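8/9/24 - Abugri sim, grasp planner on soft surfaces

Carried on from where I stopped on Wednesday. The bedroom set is the one giving trouble. Kitchen and desk sets have been fine since June and I don't want to touch them.

Recap for anyone picking this up: the planner (Skaronine branch, not main) takes the depth image from the side view, fits a support plane, removes it, and clusters whatever is left into candidate objects. On a table that works. On the bed it doesn't, as the blanket isn't a plane. The folds come out as their own clusters and the planner gives them grasp scores. Some of those scores are better than the real objects get. Last night's batch was 592 episodes and in a good share of them the top candidate was blanket.

First thing tried this morning was loosening the plane tolerance. Went from 4 mm to 10 mm. Fewer fold clusters, but the flat white object on the blanket goes as well, because it has hardly any height to begin with. The bowl survives whatever I do to it. So the tolerance alone won't fix it, put it back to 4.

Second thing was a height map fitted to the blanket, a coarse grid with a median in each cell, smoothed, then subtract that instead of the plane. Better. The flat object stays in as a thin cluster and most of the folds drop out. The deep ones at the wall side are still there, but they are beyond the reach limit so they get filtered later on anyway. I'd still like them gone before scoring, it wastes time.
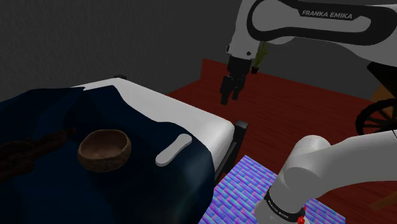

Grid size matters more than I thought it would. With small cells the fit climbs up over the bowl and eats the bottom of it, and then the grasp comes out too high on the rim. With big cells the folds come back. Settled on 6 cm for now with the smoothing off at the mattress edge. With smoothing on, the fit tries to bridge from the blanket down to the floor and everything near the edge ends up floating.

Also found a plain bug. The pre-grasp pose was being worked out in the camera frame and then offset along world z, so the gripper was waiting a bit off to one side. Nothing to do with the blanket. It has been in there since the Movodier merge and we never saw it, as in the table sets the camera looks nearly straight down and the two agree. Fixed, test added, pushed to the branch. Anyone with results from tilted views after that merge should rerun them.

Colour: tried adding a segmentation mask to help with the depth. Light bowl-on-table data is most of what the Zallside model was trained on, and in this set the light is low and the bowl is brown on navy. Mask is ragged at the shadow side. Left it in as a flag, default off.

Reran a short batch with the height map and the pose fix, same seeds. Blanket is top candidate far less often. Remaining failures look like two kinds:
- flat object picked with fingers across the long way, too wide, no closure
- planner times out at 2,000 samples with no collision-free approach, mostly where the mattress is close

The first one should be easy, the width check is using the bounding box of the cluster and not the section at the grasp point. Second one I don't understand yet. Could be the collision mesh for the bed being a single convex hull. Need to look at it with the hull drawn on.

To do Monday:
- width check at the grasp section
- dump the bed collision mesh and compare
- full batch overnight with 6 cm grid, then again with 8
- ask whether the blanket is meant to be a fixed mesh or simulated cloth in the final version, the config says one thing and the readme says the other

Disk on the sim machine is nearly full again. Deleted my own depth dumps from June, left everyone else's.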